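How to move two children's things into a much smaller flat?

Posted by vustisetti_mum, 11th August

Hello to all. In December we will move from a house with garden to a flat in Indton. It has two bedrooms, and one of them is very narrow. My children are four and seven years old and they will share the narrow one. The older has school things and books, the younger has still all the big plastic toys from the time he was a baby.

We received one offer from a removal firm, Sqalli, for 1,772 pounds, with packing included. The price depends on the volume, so every box that I don't take makes it lower. My husband says to give away everything and buy again what is missing. I find this expensive and also a little sad. The children are asking every evening if their things are coming with us, and I don't want to promise too much.

How do you decide what to take? And how do you keep it in a room where there is no place for a second wardrobe? The walls are solid and the landlord permits drilling. Please don't suggest to rent a storage unit, we had one in the past and we paid for two years for things that we never visited.

Huminov

I made the same kind of move last winter, so I write what I would do again. I would begin in October and do one kind of thing on each evening, not one room.

Soft toys and dolls

Let the child choose, but with a limit which you say before. We used one pillowcase: what goes inside it is coming. My daughter changed her decision many times and it was fine, the pillowcase was always the same size. Afterwards, in the new room, a rail with hooks is better than a box on the floor. Fix it at the height of the child's shoulder if you want that the child uses it, or higher if it is only for showing. A doll takes no place at all when it hangs flat to the wall.
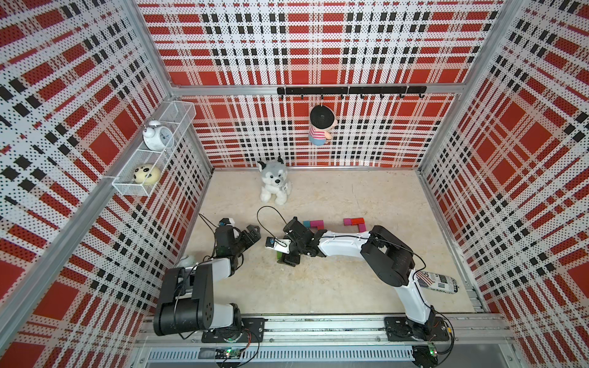 Blocks and building toys

Keep these, even if they have chips at the corners. Both ages play with them, they are sold for very little second-hand and they cost a lot when new. Mixed sets are no problem. Do not pack them in a large box because nobody can lift it afterwards. I used the small boxes in which wine is delivered. Plain blocks in strong colours are also easy to find again under a bed, and I speak from experience.
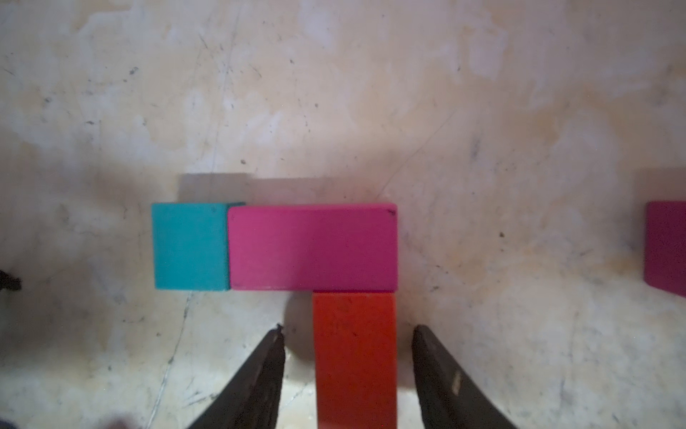 Small things from the night table

This was for me the worst part. Lamps, clocks, money boxes, the glass of pencils. In a narrow room you will not have two night tables, so put a wire basket on the wall near to each bed. Ours has a division in the middle, and in this way the clock does not fall on the book. Look that the basket is mounted with proper screws and plugs, as children pull on it when they climb down. If you have an old alarm clock with bells, try how loud it is before you put it so close to a sleeping head! 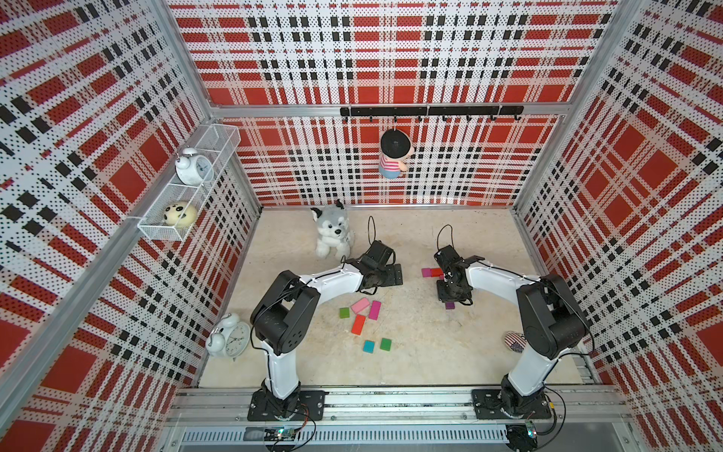

Furniture

Measure the door of the flat and the turn in the stairs before you decide anything. We carried a desk up and down again. For the children's table, I would take the one you have. Scratches are not a reason to buy a new one, the new one will be scratched until Easter. If it disturbs you, sand it a little along the grain and put oil, two thin layers, with one night of waiting after each. On a pale surface the fine lines become less visible in this way but deep ones will stay. Try first on the underside, some tables are only painted or covered with foil and then sanding makes everything worse.

About the price from the firm: ask for a second visit when you have finished with sorting. The first offer is made from what they see standing in the rooms that day. Ask also if you may pack the books yourself, ours took off a part of the price for this.
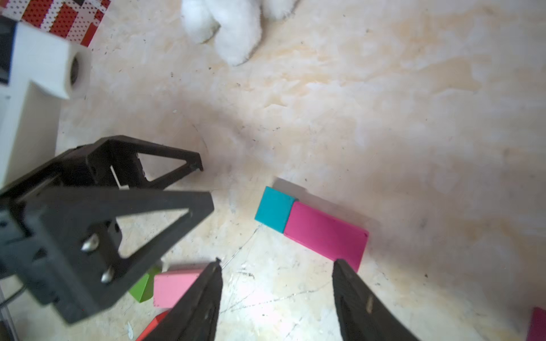
indton_north

I would disagree about the table. In a room for two children I would have no table at all in the first months, only a board on the wall which folds down. Then you see how they use the floor. We kept our table because it was good and it stood in the way until we sold it.

For the rest I agree. Beds with drawers underneath are the best thing we bought. Measure how far the drawer comes out, in a narrow room it can hit the opposite bed.

pebble77

Give the baby toys to the kindergarten, they are always happy. And moving in December is hard, it is dark at four. Write on the boxes with a thick pen, on the side and not on the top, and take the box with bed sheets and pyjamas in your own car.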